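One big monitor or two small ones for translation work?
Forum: Working at Home > Desks, Chairs and Screens

harish_k
Posts: 918
Location: Tevis

Good evening to everybody. I translate technical manuals and contracts, mostly from Hindi and German into English, and I work about eight hours a day at the desk. For many years I had two small monitors, the source text on the left one and my translation on the right one. In December one of them began to flicker and I replaced both with one big monitor.

Now I have doubts. On the big one I can put three columns side by side: source, translation and glossary. This part I like very much. But my neck is stiff in the evening, on the right side only, and with the old pair I did not have this problem. My wife says I should go back to two. The man at Sachdeva, where I bought it, says I must give it more time, but of course he does not want to take it back.

My questions:
Does anybody here work with long texts on one big screen, and at what height do you keep it?
Is it better to look a little down, or straight ahead?
Do you divide the screen in two halves or in thirds?

Thank you in advance.
Harish Katiyar

paperlantern
Posts: 503

Hello Harish. I went the same way three years ago and I would not return to two screens. The line between two monitors is exactly where your eyes want to rest, so you always turn your head a little to one side. With one screen you can put the main text in the middle.

I think this is your mistake, if I may say so. If the translation is in the right column, you are looking right the whole day. Put it in the center and let the source be on the left. The glossary can stay on the right, because you look at it only now and then.

For height, I keep the top edge at the level of my eyes or slightly lower.

ashok.yadav
Posts: 1660

I do not agree with paperlantern. A big screen is good for spreadsheets and for photographs, but for text it is too wide. You read the left part with the head turned, then you read the right part with the head turned the other way. With two monitors you can at least turn each one toward you a little, like an open book. A flat wide screen you cannot bend.

I used a big Casport for one year in the office and gave it to a colleague who makes drawings. He is happy and I am happy.

Also please check your lamp. If it shines into the screen, you lean sideways to escape the reflection without noticing. I have a small Brisora lamp that stands behind the monitor and lights only the wall.

harish_k
Posts: 918

Thank you both. I had not thought about the position of the column at all, and tomorrow I will try it with the translation in the middle.

Ashok, the lamp is on my left side and it is old, but I do not see a reflection. As for "too wide", maybe it is a question of distance. How far do you sit? I measured mine today and the screen is an arm's length from my nose.

ashok.yadav
Posts: 1660

An arm's length is too near for such a size. I would move it back until you can see both side edges without turning the head. If the desk is not deep enough for this, the monitor is too big for the desk. This was my problem also, and no person in the shop ever asks how deep is your desk.

mirabelle_t
Posts: 100

I proofread, so I am also looking at text all day. I want to speak for the one-screen side, with a condition: a dark theme in the evening, and the screen off whenever I take a phone call or work on paper. Before, I left it on all day and I read my e-mail during every call, and my eyes had no pause. Now it is simply a black thing on the desk for some part of the day, and I am more rested.

A thin bezel helps too, in my opinion. My old one had a thick shiny frame and it disturbed me more than I knew.
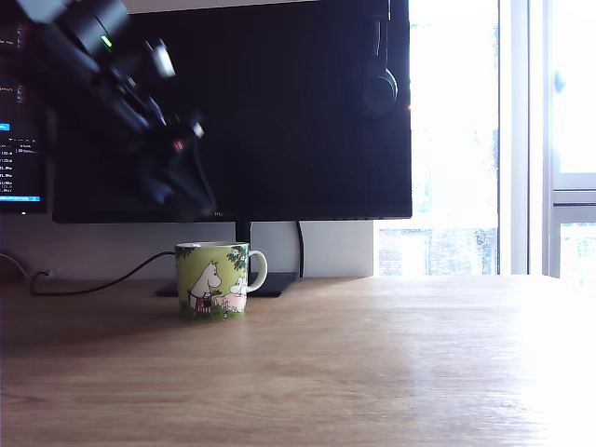
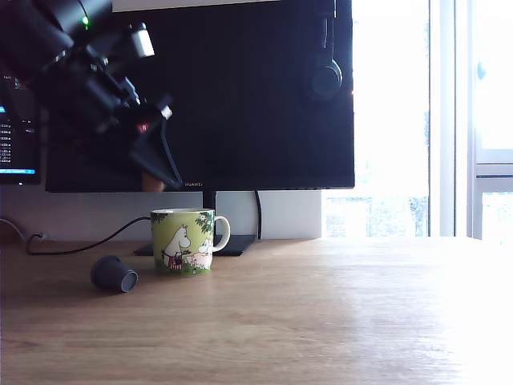 Re: One big monitor or two small ones for translation work?

paperlantern
Posts: 503

Mirabelle, the idea with the phone calls is good and I will copy it. About the dark theme I am not so convinced. White letters on black look to me as if they are swimming, especially after dinner. I make the background light gray and lower the brightness.

Ashok, I understand your open book, but you forget that many of us write in one window for most of the day. Then one of your two monitors is always beside the head.

ashok.yadav
Posts: 1660

Then put that monitor in front of you and the other one beside it. I did not say that both must be equal!

harish_k
Posts: 918

I am back after a week, as I had a contract of over 100 pages to deliver. Translation in the center, source on the left, glossary on the right but much narrower. I also pushed the desk away from the wall and moved the monitor to the very back edge - it is now a hand's width farther than before.

The neck is better, but I cannot say it is finished. On two evenings I felt nothing, on the others a little. I also lowered the screen, and I find that I like to look slightly down, more than the height paperlantern wrote. It is closer to how I hold a book.

My wife still votes for two. The old monitor that did not flicker is in the cupboard, so if it is not better by next month I will do as Ashok says and put it at the side for the glossary only.

mirabelle_t
Posts: 100

Please tell us how it goes with the old one at the side. And check your chair before you buy anything else. When I lowered my screen I had to lower the armrests also, otherwise the shoulders stay up.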